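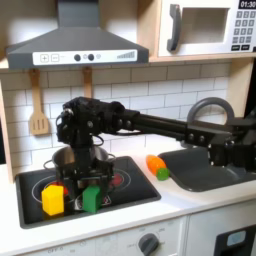 FOR IMMEDIATE RELEASE
7/28/25

Katona Toy Library Opens Its Second Branch on Skolter Street, With Longer Loans and a Saturday-Sized Welcome

After a good many months of painting, sorting, and hunting for shelves deep enough to hold a train table, the Katona Toy Library is very happy to announce that its second branch is open to families on Skolter Street, in the storefront that used to be the Zekov shoe shop. Longtime neighbors will remember the green awning, and we're glad to say the awning is staying right where it is!

The new branch works just as our first one on Stana Avenue does. A family signs up, picks out toys, takes them home, plays with them until everyone has had their fill, and brings them back so that another family can do the same. Members may borrow up to four items at a time, and the loan period at both branches is now 32 days, which gives you a full month of play and a little grace for the busy weeks (we have children too, and we know how those weeks go).

The Skolter Street collection opens with 600 toys, games, and puzzles. There are wooden trains and marble runs, dress-up clothes in sizes that will fit a determined seven-year-old, floor puzzles, balance bikes, musical instruments of the louder sort, and a long wall of board games for older kids and grown-ups.
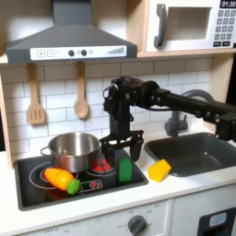

Borrowing has always been the heart of what we do, and the reason is a simple one. Children grow fast, apartments in this part of town are small, and a toy that was the love of somebody's life in February can be gathering dust by the time the weather turns. Passing things along keeps closets a bit roomier and lets children try out all sorts of play that their parents might never have thought to buy.

"My own daughter went through a stage where she wanted nothing but puzzles, and then one morning she wanted nothing but drums," said Chiyo Nagano, director of the Katona Toy Library. "We could say yes to both, and we didn't have to find a place to keep a drum set for the next ten years. I'd love for every family near Skolter Street to be able to say yes like that, including to the drums, although I do apologize in advance to the neighbors."

Membership costs $40 a year per household and is good at both branches. Families who would find that difficult are warmly invited to speak with anyone at the front desk about a reduced or free membership. There is no form to fill out for this and no paperwork to bring along. Grandparents, home daycare providers, and foster families are welcome to join under the same household rate.
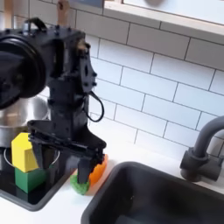 Toys borrowed at one branch may be returned at the other, so if you live near Stana Avenue but pass Skolter Street on the way to work, please feel free to use whichever door is handier. Puzzles and games are checked for missing pieces when they come back. If a piece has gone under the sofa, just tell us, and drop it off whenever it turns up. We don't charge for single lost pieces, and we keep a big jar of strays behind the desk that has reunited more than one jigsaw with its corner.

We are also glad to take donations of gently used toys at the new branch. Please wipe them down first, take out the batteries, and tape small parts together in a bag. We can't accept stuffed animals, car seats, or anything that has been recalled.
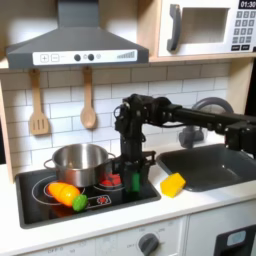
Béla Major, whose family has belonged to the Stana Avenue branch since the twins were babies, said the longer loan was what pleased him most. "Two weeks was never quite enough for us," he said. "The first week they'd fight over the marble run, and the second week they'd finally build something together, and then it was time to pack it up. I'm hoping a month gets us a few more of the good days."

The Skolter Street branch has a ramp at the front entrance, stroller parking inside the door, and a changing table in the restroom. Story hour, a repair bench for wobbly wheels, and an evening board game group will be added in the fall, and dates will be posted in the window and at the Stana Avenue desk.

About the Katona Toy Library
The Katona Toy Library is a nonprofit lending library for toys, games, and puzzles, with branches on Stana Avenue and Skolter Street. It is supported by household memberships and by gifts from its neighbors.

Media contact: Chiyo Nagano, Director. Reporters and photographers are welcome to visit either branch during open hours and are kindly asked to check in at the front desk.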